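FOR IMMEDIATE RELEASE
5 November 2021

Balemar opens its doors on hand-held gripper work, and asks visitors to bring their doubts

Packaging firm Balemar will hold an open day this November at its Stavico site, where guests can watch staff use a hand-held gripper at a plain white table and ask why the company has not yet bought a robot.
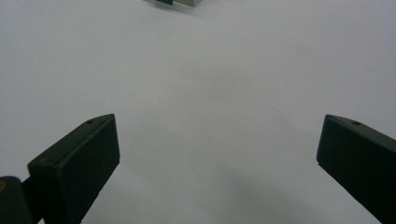
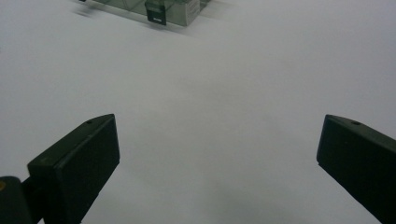 Hand-held gripper over the work table at Stavico, fingers apart in both views.

The short answer to that question is that Balemar does not think the case has been made. The company has sat through a good many sales demonstrations in which an arm picks up the same block from the same spot and the room claps. It has seen fewer in which anyone moved the block.

"I have been shown a lot of videos," said Montserrat Tapia, head of operations at Balemar. "They are sped up, they are cut, and the part is always right where the machine wants it. Our parts are not. If a supplier wants our money, I would like to see an ordinary plastic box picked up by something that has never met that box before."

The Stavico work is the company's attempt to find out for itself. A person holds the gripper and does the job by hand, and the camera on the tool records what the fingers do. The recordings are meant to teach a robot arm the same job later on. Balemar stresses the word "later." There will be no arm running at the open day, and no date has been set for one.

The project, called Cavus inside the company, has a first target of 200 finished recordings. So far 159 have been made. Of those, 70 were thrown out on review, most of them for blur or for a grip that started too early. Balemar is giving out the figure because suppliers it has dealt with tend to leave theirs out.

Dayana Medrano runs the recording sessions and will lead the demonstrations. She is a little more hopeful than her boss, though not by much.

"It is slow work, and a good part of the day goes to lining up with something and backing off again," Medrano said. "I can tell you what a person can do with two fingers and no sense of touch. I can't tell you yet what a machine will learn from it. People who come expecting a show may be let down."

Visitors will be able to try the gripper, look through recordings that were kept and recordings that were rejected, and put questions to both Tapia and Medrano. Hämmerli, which supplies handling equipment to the site, has been invited to speak and has agreed to take questions from the floor with no slides. Balemar asked for that condition.

The company also wants to answer a concern raised by its own packing staff. No jobs are tied to the results of Cavus, and no staffing plan has been drawn up around it. Tapia said she would not plan a shift around a machine she has not seen work, and she does not see why anyone else should either.

There will be 2 sessions, one in the morning and one in the afternoon. The talk is the same in both, but the afternoon leaves more room for hands-on time. Entry is free. Places should be booked ahead through the front office at Stavico, and visitors under 16 need an adult with them. Flat, closed shoes are required past the reception area.

Guests are welcome to bring a small item from home or work for Medrano to try picking up. Nothing made of glass, please, and nothing you would be sorry to see dropped.

Balemar will publish a short account of the project once the target has been met, including the share of recordings rejected. If the results are poor, the account will say that too.

Press contact: Montserrat Tapia, Balemar, Stavico site. Reporters who wish to film the demonstrations should let the front office know when booking.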